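Sidecut and Stiffness: A Talk with Shazia Ghauri of Onness

7/23/18

Shazia Ghauri has run board development at Onness for six winters. We spoke in the Skirkville workshop, where next season's splitboard, the Farncombe, was in its last round of flex testing before the molds are signed off.

The Farncombe replaces a board that Ghauri describes as "fine in soft snow and vague on anything firm." The old model used a single-radius sidecut. The new one blends two radii, tighter behind the back foot and longer toward the nose.

"On a traverse you're standing on one ski and using the inside edge of half a board," she said. "If the radius is too tight through the middle, the contact is at the tip and tail and the foot has no grip under it. We flattened that section by a couple of millimeters. It cost us a little turn initiation in ride mode and we got it back with the tail."

The core is paulownia with poplar stringers under the inserts. Ghauri tried three layups before settling on triaxial glass over a strip of carbon that stops short of the nose. A full-length strip made the shovel chatter, she said, and testers complained about it in December, when the cover was thin.

Weight was set early. A pair of halves in the middle size comes in at 3414 grams without hardware. "You can go lighter. We had one under three kilos and it was unpleasant to ride. It deflected off everything."

The seam is where most of the warranty work comes from. Onness used to run steel on the outside edges only and leave the inside edges bare. The Farncombe has steel on all four, and the inside pair is set with a rubber foil supplied by Dewulf.

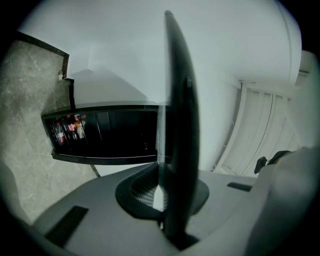
"The foil lets the edge and the glass move at different rates when the board gets cold," Ghauri said. "Before that we were seeing separation near the front clip – a short gap, a few inches long, and then water gets in." She wants riders to dry the halves apart, base to the wall, and to keep them away from a heater.

Stance options are conservative. The reference setback is 2 centimeters, and the waist on the middle size is 243 millimeters at the narrowest point. Ghauri expects requests for a wide version and has a drawing for one, but no mold.

Asked about skins, she said the precut set will ship with a tail clip as standard. The nose loop is unchanged from last year. "It works with gloves on. I have no plans to touch it."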